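Setting Out a Help-Yourself Snack Table
Posted by Dela, 23/03/2018

I've been the snack person for our Friday film night at Barkby for long enough now that people just assume I'll do it, and I don't mind one bit (I like it more than most of the films).

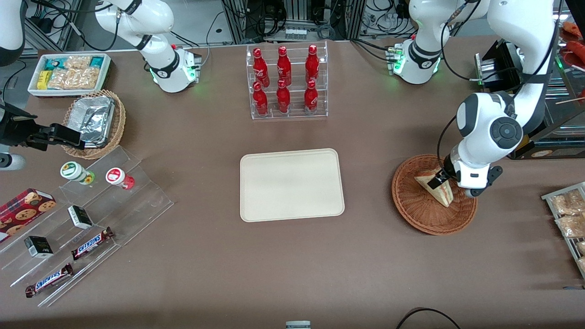
The trick I wish I'd picked up sooner is to think of it as a little corner store. People know how a store works! They walk up, look at the shelf, take one thing and move along. When I used to pile everything on platters, there'd be a crowd of folks picking through the chips with their elbows in the dip. Now each kind of thing has its own spot and the line moves.

Start with the drinks at the back

Tall things go at the back, always. I love a clear acrylic rack with two tiers for bottles, because you can see every label from across the room and no one has to ask what there is. Six red Coke bottles in two rows of three look like a proper display, and the same six standing loose on a table look like you forgot to put them away. Wipe the rack with a soft damp cloth and a drop of dish soap. I used a scrubby sponge on my first one and it's been cloudy ever since.

Don't put every bottle out. Keep the rest in the fridge or a cooler under the table and fill in the gaps as they go. Cold ones go on the top tier at the rear and whatever was left slides down to the front, so the older bottles get taken first.

Trays for packets, baskets for sandwiches

Packets want a tray with straight sides. A plain white rectangular one is my favorite, since any wrapper looks bright against it. Stand the taller packets along the back like books and let the clear bags of crackers or cookies fill up the middle. Pack it full, fuller than you think! A half-empty tray makes people shy about taking the last few, and then you go home with four bags of crackers and a headache.

Sandwiches do best in a round wicker basket. I cut them into triangles and stand them on edge, and that way the filling shows and you can pick one up without flattening its neighbor. If yours are homemade and not wrapped, line the basket with parchment or a clean dish towel. Crumbs in wicker are a nightmare. I get mine out with an old pastry brush, over the sink, while muttering.

Anything with mayo in it gets put out last and goes back in the fridge first. On a hot August night I only set out a few at a time.

A foil container sits nicely inside a basket too, if you've got something a bit greasy to serve. The basket makes it look dressed up and the foil keeps the weave clean. Crumple the edges of the foil in a little so there's nothing sharp to catch a finger on.

Leave one tray empty

My friend Maarja Raudsepp taught me this one and I argued with her for weeks. Put an empty tray right in the middle, in front of the drinks. I use a beige one with rounded corners and a raised rim, nothing special. It's where you set down what you've chosen while you reach for the next thing, and at home the kids carry it straight to the couch. A raised rim matters more than you'd guess — one rolling bottle and you'll be a believer.

What it costs me

I spent 59 dollars on the bits and pieces, spread over a year or so, and most of that was baskets. The food for an ordinary night comes to 83, and I've gone as high as 122 when the Clasberg cousins were in town (those boys can eat). Buying packets by the case helps, if you've got a dry cupboard to keep them in.

Packing up

Baskets get shaken out and left upside down overnight. Trays nest if you put the biggest on the bottom. I keep the rack in a pillowcase so it doesn't scratch, and the whole lot lives on the shelf over the washing machine, next to the fondue set we've used once.

Next week I'm trying little paper price tags, a penny each, for the younger kids to play store with. If you've got a neat way of making them stand up on wicker, leave me a note!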